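## Two grippers, one controller

I've spent most of November swapping between the Keneo parallel gripper and the Hellström adaptive one, running both from the same Simmont controller. The Simmont takes either model from a config file, so changing over is a matter of editing two lines and restarting. Everything below was done in simulation. The hardware is still in Hundavby with Sigrun Tveit, who will repeat the better runs on the real arm.

Each gripper got 20 attempts per object, with the same start pose and the same closing speed. I left the friction values at their defaults for the first pass and regretted it. 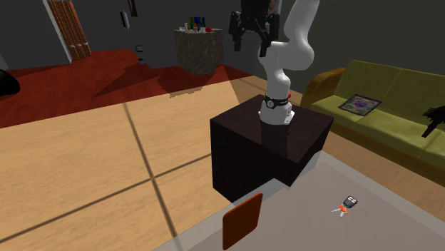 Grip force matters less than approach angle for thin objects. With the Keneo I got 46 N at the fingertips in the model, far more than any household item needs, and it still failed whenever the fingers came down a millimetre too high. The car key is the awkward one: the fob is thick enough to pinch, but the metal blade hangs off a small ring and swings the load as soon as the arm lifts. The square tile is easier to model and harder to pick up, as there is so little edge to close on.

The Hellström did better on the key, 17 successes against 10. On the tile they were level. Its contact solver needs a smaller time step, though, and a batch of 2,000 steps takes nearly twice as long.

Next I'll lower the friction and run the key again with the wrist turned to line up with the fob. Sigrun wants the config files before she mounts anything, so those go first.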